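A visit to the Morik building, November

Our small group from the evening class went to see the old Morik works, which is now used by Bitollow as offices and workrooms. There were 4 of us: Hongmei Yan, Zeyu Lü, Fengying Tan and me. The visit takes 2 hours with a break for tea. I write down what I remember, mostly for the classmates who could not come.

We met at the side entrance in Grube Street, a little before ten in the morning. The main door is for deliveries only, so please do not wait there as Zeyu did. Our guide was Shaohua Qin, who has worked in the building for many years and knows it very well. She speaks clearly and not too fast, and she allowed us to ask questions at any time.

First we saw the yard and the old weighing office. The floor there is uneven and I would advise flat shoes. Then we climbed 3 flights of stairs to a long corridor with drawings of the works on the wall. According to Shaohua, the oldest part is almost 135 years old, and the roof was changed two times. Fengying wanted to know if the drawings can be bought as copies. They can not, but one may take photographs of them.

The part I liked best was the big room at the end. I had expected something gloomy, but the ceiling is white and there are light panels in it, so the old brick gets a good light. The wall is mostly orange and red, and all over it there are dark spots, nearly black. I stood in front of it for quite a long time. Hongmei, who grew up in a house of grey brick, said she would never get tired of such a wall. Zeyu prefers plaster. We discussed this until the tea was ready.

Tea and biscuits are included in the ticket. The small shop sells postcards and a booklet by Yuxi Shi about the neighbourhood - I bought one and can lend it. From the station, take the bus to Nisex Bridge and walk back along the canal. The next visit is in spring and you must put your name on the list at the entrance. 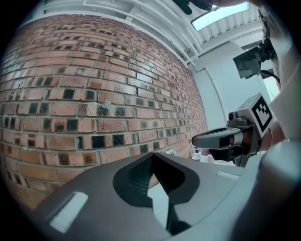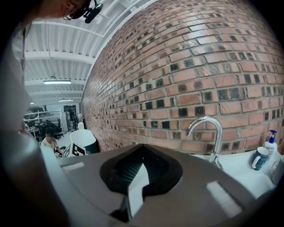

The brick wall and the white ribbed ceiling in the big room, in both pictures.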